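Mar 21, 2023

# Folding long cloths, and whether any of it works

I have been reading folding advice for longer than I'd like to admit, and most of it makes the same promise. Fold your linens this way and the drawer will stay neat. I don't believe it, and this gallery is where I keep my reasons.

The page started in July with a booklet called the Garnel Fold, which a shop in Vunddale was giving out at the register. It shows five steps for a square napkin, all drawn in clean blue lines, and then has one sentence on the back saying the steps "adapt easily" to longer pieces. They don't. A square has four corners that match. A long cloth that has been washed a few times may have no two edges that agree with each other, and the booklet has nothing to say about that.

So the page is about long cloths only: runners, scarves, strips, the thing you throw over the back of a bench. If you came for fitted sheets, I have no opinion worth printing.

## What I've been told, and what I think of it

**"Start with the fold along the length."** Everyone says this. It sounds sensible until you try it on something that is wide at one end and narrow at the other. Bring the edges together at the wide end and you've got a wedge at the narrow one. I still start with it, mostly out of habit.

**"Smooth from the center out."** Fine for a bedspread. On a long strip, the extra cloth goes down to the ends and sits there in a bunch, right where you are about to take hold of it.

**"Iron first."** The Garnel people are very firm on this point. My runner is 46 inches long and I am not going to heat an iron so that I can put it in a drawer. Anyone who does is welcome to write in and tell me how long the creases stayed away.

**"Roll it instead."** Rolling does avoid hard creases, I'll grant that. It also takes up more of the drawer than the folded version did, and the roll comes undone if you pull out whatever is next to it. The Gernano organizer with the round slots is supposed to fix this. I measured one in the store and left it there.

**"You'll get faster."** The thread on the Saavedra home board had 2,233 replies when I last looked, and 1,204 of them were people telling each other they would get faster. I read far more of it than was good for me and didn't find one person who had timed it before and after. Maybe they all did get faster – I'd like to see a number.

## How I look at a fold

I don't care much about the finished stack, because anyone can make a stack look good by turning the best edge forward. I look at the stage when the cloth is flat and the first line has gone in. Is the line straight? Does it lie down or stand up? Has the lower edge gone wandering off by itself? These are dull questions, but the glossy pictures skip them every time.

A hump in the fold line bothers me most. You can press on it, and then it tends to show up again a few inches along.

## Gallery

**Rust-colored cloth, laid out lengthwise.** Wider toward the left, narrower toward the right, with a low hump in the long fold left of center and small wrinkles gathered by the grippers. Look at the lower edge, too, before you tell me a long cloth adapts easily.

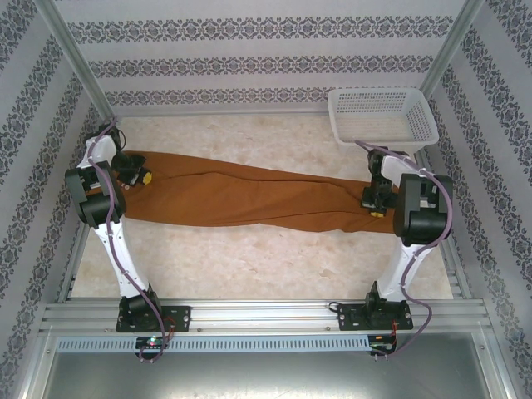 ## Sending in your own

Flat cloths only, please, with the fold line showing. I won't post finished stacks, and I won't post anything that comes with a discount code for an organizer.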